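Emov: Teaching Two-Arm Handling by Remote Control
Progress report to the Povmont fund
Nov 28, 2023
Prepared by Olaia Prieto, project lead, Pekmont workshop

Summary

We have recorded 1,971 of the 2,000 demonstrations promised in the grant agreement. The remaining ones all belong to the paper sorting task and will be finished before the winter break. Spending is within budget. We ask for one change to the plan, described under Changes requested.

Work done in this period

The agreement names four tasks, with a goal of 500 demonstrations each: folding a cloth, passing a small part from one arm to the other, opening and closing a box, and sorting sheets of paper. The first three are complete. All demonstrations were made by remote control. The operator sits at a second pair of arms of the same shape, moves them by hand, and the working arms copy the motion. We record the joint positions, the gripper opening and the camera view for each attempt.

We also tried guiding the working arms directly by hand, as described in our application. It worked for slow, one-arm motions. For two-arm motions the operator's own hands and sleeves kept getting into the camera view, and those recordings could not be used for training. We stopped using this method in the spring and moved the hours to remote control. The recordings made by hand have been kept but are not part of the total above.

Operators

There were 2 trained operators for most of the period. Both work half days, and we limit a sitting to one hour with a break after it. Longer sittings gave us more attempts, but the motions became jerky toward the end and we threw many of them out. New operators need about a week before their recordings are good enough to keep. The written guide for new operators has been rewritten and now includes a page on when to stop an attempt and start over.

One point from the guide is worth reporting. We used to tell operators to make every demonstration as smooth as possible. The trained policy then did badly when its first grasp missed, as it had never been shown a second try. Operators now leave in small mistakes and the correction that follows, as long as the task is finished. In the box task this made a clear difference in our own tests. The comparison is in the data notes sent with this report.

Equipment

The gripper fingers wore down faster than planned and were replaced on both working arms. The replacement pads came from Szczepańska, our parts supplier, and have held up well. One arm on the operator's side developed play in the elbow joint in the summer. We lost several working days to this, and we now check all joints for play at the start of each week. A short test motion is recorded before the first demonstration of the day so that any drift can be found later.

Storage was underestimated in the application. We covered the extra disks from the small equipment line and did not go over its total.

Training results

Policies have been trained on the three finished tasks. The cloth task is the most reliable. The passing task works when the part starts in a position close to those in the recordings and fails more often near the corners of the work area. We have asked the operators to use more starting positions for the last task for this reason. We do not yet have results for paper sorting and will not report any until the recordings are complete.

Changes requested

We ask to move the final evaluation to January. The money set aside for it is not affected. The delay comes from the elbow repair and from the time spent on the guide, and it would let us test all four tasks on the same setup under the same conditions.

We also ask for permission to include the recordings with corrections in the public release, marked separately. The agreement speaks only of successful demonstrations, and we would like a written answer on whether these are covered.

Remaining work 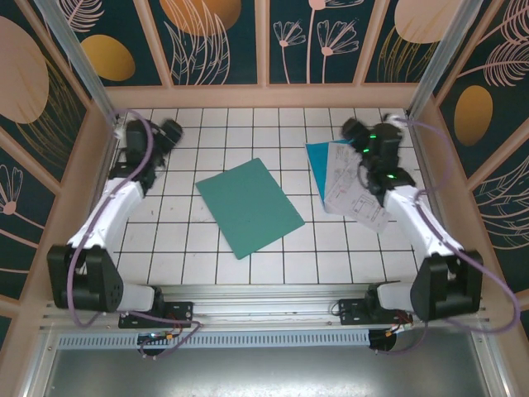 Paper sorting is the last task to be finished and has been the slowest to teach. The operator cannot feel through the controls whether the gripper has taken one sheet or two, and has to judge it by eye. We use sheets of different colors so that the layers can be told apart, as with the white drawing lying over the blue under the right gripper. The slight curl in the white paper is the kind of thing we want in the recordings, and operators have been told to leave it and not flatten the stack between attempts. Sheets are also laid down at an angle to the tile lines, like the teal one in the middle, so that the policy does not learn to expect everything square. Once the last demonstrations are in, we will check the whole set for damaged files and begin training on this task. The next report will cover the final evaluation.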